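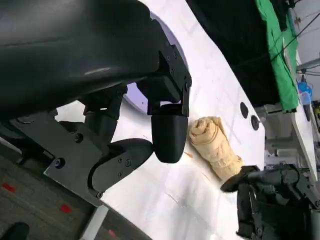

Folding Towels at Bresstead: An Interview with Mekdes Tilahun

May 2, 2022

The linen service at Bresstead supplies towels and bedding to hotels and care homes. In October it began trial work with two-armed robots on its finishing line, where hand towels and bath towels are folded or rolled before packing. Mekdes Tilahun supervises the line. She started there as a folder 11 years ago and has since trained most of the people who now work beside her. She spoke with the staff newsletter about how the work is organized and what has changed for the 22 employees in the department.

Ms. Tilahun was asked first why the trial began with rolled towels, a small part of the department's output.

"Rolling is the job people ask to be moved off," she said. "Folding has some variety in it. Rolling is the same motion of the wrists all morning, and the customers who order rolled towels are particular about the ends. If the spiral is pushed out on one side, it comes back to us."

The robots work at a white table, with one arm on either side of the towel. Each gripper closes with two black fingers, and the pads at the ends do the holding. According to Ms. Tilahun, most of the early discussion concerned how firmly those pads should press. A towel held too lightly opens again, and one held too hard keeps a mark that shows when it is placed on a shelf.

"We had opinions about that, and the engineers wanted them," she said. "I had never been asked to explain how hard I hold a towel. I had to go and roll a few before I could answer."

The engineering work is led by Roman Urbańczyk of Boltska, the company that installed the cells. Mr. Urbańczyk, who joined the second part of the interview, said that soft goods remain difficult for machines. A carton has the same shape each time it is lifted. A towel does not, and two towels from the same wash may behave differently depending on their age and how they were dried.

"We planned for the fabric to vary," Mr. Urbańczyk said. "We did not plan well enough for the people. Our first schedule gave the operators 40 minutes of instruction. They needed several shifts, and they were right to say so."

Under the present arrangement, 2 employees are assigned to the robot tables on each shift. They bring the linen, check the finished rolls, and take over by hand when a towel is badly twisted. They also clear the table of lint and loose thread, and they may stop the arms at any time without asking a supervisor. Ms. Tilahun said this last rule was written into the work instructions at the request of the staff.

She was direct about the concerns raised when the trial was announced. Several employees believed that their hours would be reduced. Management responded with a written commitment that no position in the finishing department would be removed during the trial, and that any later change would be discussed with the staff before a decision was made. No hours have been cut to date. Ms. Tilahun said that the commitment was welcome, and that questions about the following year remain.

"People are polite about it with me, but they still ask," she said. "I tell them what I know. I don't tell them more than that."

The pace of the line has also changed. Hand rollers set their own rhythm and usually talk as they work. An employee at a robot table must watch closely for long stretches, and some have found this more tiring than the rolling itself. The department now rotates the assignment at each break. Pay for the robot tables was placed one grade above folding, following a review of the training involved.

Mr. Urbańczyk said that the next stage will cover larger bath sheets, which are still finished entirely by hand. He would not give a date. The arms have more trouble with heavier cloth, and his team is collecting further material on how experienced staff turn and tighten a large roll.

Ms. Tilahun expects to be consulted again. She has asked that two of her senior folders take part from the beginning, with their time on the project counted as regular hours, and the request has been approved.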